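Filed under: Student Work > Textiles and Interiors

Removable Covers for Padded Seat Cushions: Construction and Wear

Hajnalka Simon and Kálmán Hajdu

Last updated: October

1. Scope

The brief asked for a set of removable covers for the padded cushions used in the Idgate reading corner, together with a recommendation on closure type and seam finish. The existing covers had failed at the zip end and along one side seam. Replacement pads were outside the budget, so the covers had to fit the foam and fibre inserts already held by the school.

The report deals with fabric selection, cutting, assembly and wear. Colour was fixed in advance. The reading corner has a strongly patterned pink wall covering and the client asked for plain grey.

2. Materials

Two cloths were considered. The first, sold to us as Belhaj, is a plain-weave linen in a greenish grey. The second, Sunorero, is a cotton and polyester blend in a cooler shade with a tighter weave. Both were pre-washed at 40 degrees, tumble dried on low and pressed before cutting. Belhaj shrank more in the warp direction than in the weft and the pattern pieces were enlarged to suit. Sunorero was stable in both directions.

A lightweight cotton in pale pink was used for the internal facing and the pull flap. Carrying straps were cut from black ribbed webbing. Thread was a core-spun polyester in charcoal throughout.

3. Construction

Seam allowance was set at 10 mm on all edges. Panels were overlocked separately before joining, with the exception of the facing, which was left raw on the first sample so that the effect of an unfinished edge could be compared. Corners were taken as a curve and clipped at close intervals. A squared corner was tried on the first sample and abandoned, as the insert did not fill it and the cloth collapsed into a fold.

The envelope closure overlaps along the rear panel. It is slower to fit than a zip but has no hard parts and can be repaired with a domestic machine. The strap is caught in the base seam and reinforced with a box stitch.
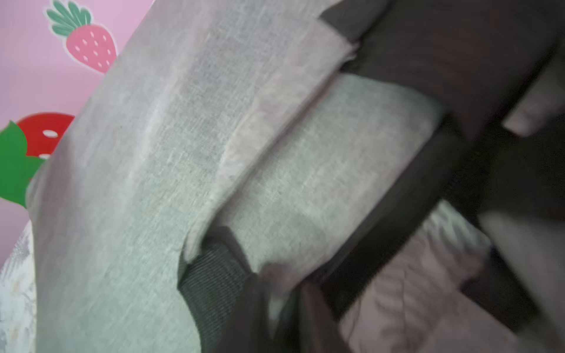
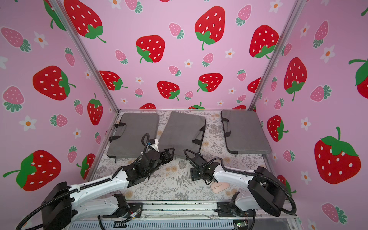 Grey cushions and the pink strawberry walls, close up first and then with the floral mat.

Reading time: 3 min

The weave is open enough to be legible at close range, as is the ribbing of the black strap where it comes out from under the grey fabric. The narrow pink flap beside it has a slightly frayed edge. Against the red strawberries the grey recedes, and the cushions also sit quietly on the grey floral mat. The client considered this acceptable. Hajdu's view was that a darker piping would help young children find the edge of each cushion, and a piped version has been costed in section 6.

4. Wear testing

Abrasion was tested on flat swatches using the workshop rub tester at 2,000 cycles per swatch. Belhaj showed surface fuzz and slight loss of colour on the raised threads. Sunorero showed light pilling and no measurable change in colour. Neither cloth broke a yarn.

Seam strength was tested on 4 specimens of each cloth. All Sunorero specimens failed at the stitch line. Belhaj specimens failed by yarn slippage beside the seam, the expected mode for a more open weave. A second row of stitching 3 mm inside the allowance reduced the slippage but did not remove it.

5. Laundering

One cover in each cloth was laundered 17 times. The envelope overlap on the Belhaj cover began to gape near the end of the series, and the raw facing had frayed back to within a few millimetres of the stitching. The overlocked facing was intact. The box stitch held on both covers.

6. Recommendations

Belhaj is recommended on appearance and ease of repair, subject to a double-stitched side seam and an overlocked facing. The overlap should be increased by 20 mm to control gaping. Where covers will be laundered weekly, Sunorero is the safer choice.

Piping in charcoal adds one metre and a half of bias strip per cover and a little under an hour of labour. The Helby pattern block has been amended with the curved corner and the deeper overlap, and the amended pieces are stored with the swatches in the textiles room, second drawer.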